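Print this page
E-mail this to a friend

Planning for two arms at once
May 2024

Subira Kaijage writes the motion planner at Grerix, where two arms share one tabletop. She has been on the project since it was a single arm and a spreadsheet of joint limits.

"With one arm you plan round the furniture," she says. "With two, the furniture moves." Her first version planned for the left arm, froze the result and then planned for the right. It was safe but slow, and the right arm spent much of its time waiting.
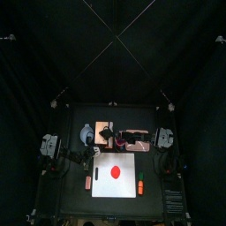 The current version, called Prollach, plans both arms together over a short window and throws most of the plan away each time it repeats. Kaijage set the window at 400 milliseconds after trying longer ones. "Past that, you're planning against a guess," she says.

Perception is handled by her colleague Domnica Bogdan, whose code passes the planner a pose for each object and a figure for how far to trust it. When the figure drops, the arms slow down. Kaijage would like them to look again from another angle, and that work is due to start in June.

Testing is done by replay. The team keeps 1,429 logged runs and puts every change through all of them overnight. "Two failures and I don't merge," she says. "I used to allow four."

Print this page
E-mail this to a friend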